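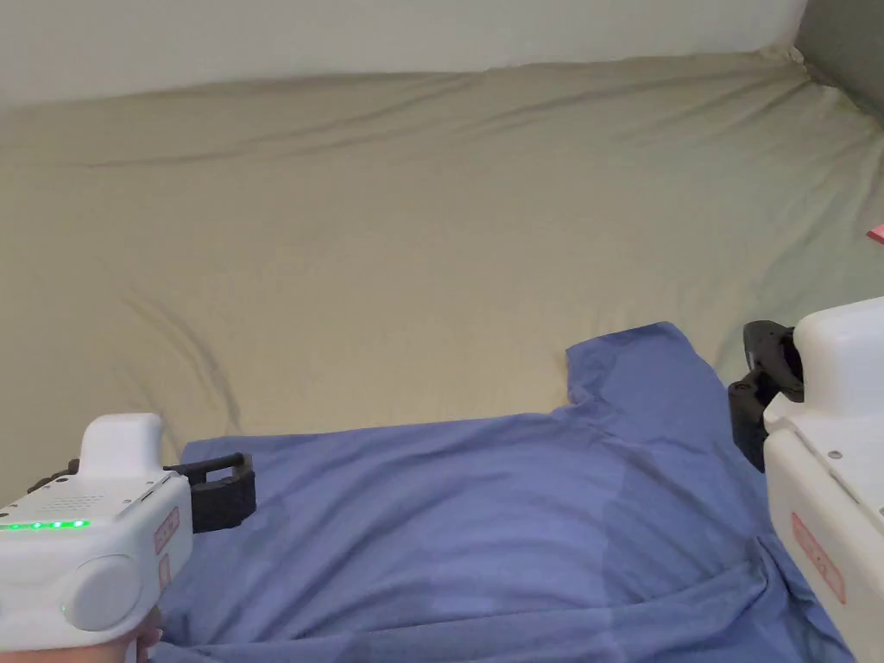
Forum des utilisateurs de segments sol et charges utiles
Rubrique : Petits satellites > Exploitation en orbite
Sujet : Clinon-2, désorbitation anticipée ou prolongation de la mission ?

m.oberholzer
Posté le 21 mai 2024

Mesdames, Messieurs,

Le groupe d'exploitation de Bosunau doit remettre son avis sur l'avenir du nanosatellite Clinon-2, dont la mission nominale est arrivée à échéance en février. Avant la rédaction de cet avis, nous souhaitons recueillir les observations des équipes utilisatrices inscrites sur ce forum.

État de la plateforme à la dernière revue : la capacité utile des batteries s'établit à 80 % de la valeur mesurée en début de vie. Le réservoir contient 29 grammes de propergol. Deux roues à réaction sur trois fonctionnent normalement ; la troisième présente un frottement irrégulier depuis l'hiver et n'est plus sollicitée que pour les manœuvres de pointage fin. Le récepteur Strebel est nominal. Le radiomètre Aser fournit des données exploitables sur l'ensemble de ses canaux, à l'exception du canal haut, dont l'étalonnage dérive.

Deux options sont à l'étude. La première consiste à abaisser le périgée dès cet été et à passiver la plateforme dans la foulée. La seconde prolonge les acquisitions jusqu'en février prochain, le propergol nécessaire à la manœuvre finale étant mis en réserve.

Les contributions seront versées au dossier sous le pseudonyme de leur auteur, sauf demande contraire.

Mathias Oberholzer
Exploitation, Bosunau

radiometre_est
Posté à 10 h 14

Monsieur,

Notre équipe se prononce en faveur de la prolongation. La série Aser couvre deux hivers complets ; un troisième hiver permettrait d'évaluer la variabilité interannuelle sur les bassins que nous suivons. Les données du canal haut ne nous sont pas indispensables, nos produits étant établis à partir des canaux inférieurs.

Nous demandons toutefois que la cadence des acquisitions au-dessus des zones de montagne soit maintenue. Une prolongation assortie d'une réduction de cette cadence présenterait pour nous un intérêt limité.

dlanz
Posté à 10 h 52

Monsieur Oberholzer,

Je souhaite exprimer une réserve de fond. Le message d'ouverture mentionne la quantité de propergol restante sans indiquer l'incertitude de jaugeage. Sur une plateforme de cette taille, l'estimation par comptabilité des poussées peut s'écarter sensiblement de l'estimation par pression et température. Quelle méthode a été retenue ?

La réponse conditionne l'examen de la seconde option. Si la réserve mise de côté pour la manœuvre finale est du même ordre que l'incertitude, la prolongation revient à engager la désorbitation sur une valeur que l'on ne connaît pas.

Domenica Lanz

station_k
Posté à 11 h 30

Je partage la question de Mme Lanz, mais non sa conclusion implicite. À l'altitude actuelle, la traînée assurerait de toute façon la rentrée de l'objet dans un délai conforme au dossier d'autorisation. La manœuvre finale raccourcit ce délai, elle ne le rend pas acceptable à elle seule. Il convient de ne pas traiter Clinon-2 comme un satellite placé sur une orbite haute.

dlanz
Posté à 11 h 47

Le délai naturel auquel vous vous référez a été calculé avec une hypothèse d'activité solaire moyenne et une attitude en culbute. Je n'ai pas trouvé dans le dossier de calcul effectué avec les panneaux alignés sur la vitesse, cas pourtant défavorable. Par ailleurs, le dossier d'autorisation mentionne expressément la manœuvre finale parmi les engagements de l'exploitant. Y renoncer suppose une demande de modification, avec les délais d'instruction que chacun connaît ici.

station_k
Posté à 12 h 05

Personne ne propose d'y renoncer. Je rappelle seulement l'ordre de gravité des conséquences. Sur le cas avec panneaux alignés, votre remarque est fondée et j'aimerais également disposer du calcul.

m.oberholzer
Posté à 14 h 20

Madame, Monsieur,

Le jaugeage repose sur la comptabilité des poussées, recoupée par une mesure de pression et température effectuée en février. Les deux estimations concordent dans la limite de l'incertitude de la seconde, laquelle est, je le reconnais, assez large. Une nouvelle mesure sera programmée avant la remise de l'avis et son résultat publié dans ce fil.

Le calcul de durée de vie avec panneaux alignés sur la vitesse n'a pas été conduit. Il est demandé ce jour à notre équipe de dynamique du vol.

Quant à la cadence au-dessus des zones de montagne, elle peut être maintenue à condition de suspendre les acquisitions océaniques pendant les périodes d'éclipse longue.

obs_littoral
Posté à 14 h 58

Nous prenons connaissance de cette dernière phrase avec préoccupation. Les acquisitions océaniques figurent au plan de mission au même titre que les autres. Notre laboratoire a reçu plus de 93 scènes côtières depuis la mise en service et deux travaux de thèse en dépendent. Une suspension pendant les éclipses longues interromprait précisément la saison qui nous intéresse.

Nous demandons qu'un partage équitable du budget énergétique soit étudié avant tout arbitrage.

radiometre_est
Posté à 15 h 26

Nous ne sommes pas opposés à un partage, sous réserve que les passages du matin nous restent acquis. Les passages du soir sont d'un usage secondaire pour le suivi du manteau neigeux et pourraient être cédés.

obs_littoral
Posté à 15 h 41

Les passages du soir nous conviendraient pour l'essentiel. Il faudrait vérifier que le créneau de vidage vers la station reste compatible. À défaut, la mémoire de bord serait saturée au bout de quelques orbites, comme cela s'est déjà produit l'an dernier.

station_k
Posté à 16 h 10

Le créneau est compatible en configuration normale. Il ne l'est plus lorsque l'antenne est en maintenance. Je transmets le calendrier des indisponibilités à M. Oberholzer par messagerie.

dlanz
Posté à 16 h 33

Je constate que la discussion porte désormais sur les modalités de la prolongation alors que son principe n'est pas acquis. Je maintiens ma réserve et demande qu'elle figure au dossier sous mon nom. Elle pourra être levée si la nouvelle mesure de pression confirme la précédente et si l'état de la troisième roue fait l'objet d'un critère d'arrêt écrit, avec un seuil de frottement au-delà duquel la désorbitation est engagée sans nouvelle consultation.

m.oberholzer
Posté à 17 h 02

La réserve de Mme Lanz est enregistrée sous son nom. Un projet de critère d'arrêt sera joint à la prochaine version du document, de même que deux scénarios de répartition des passages. Le fil reste ouvert aux contributions.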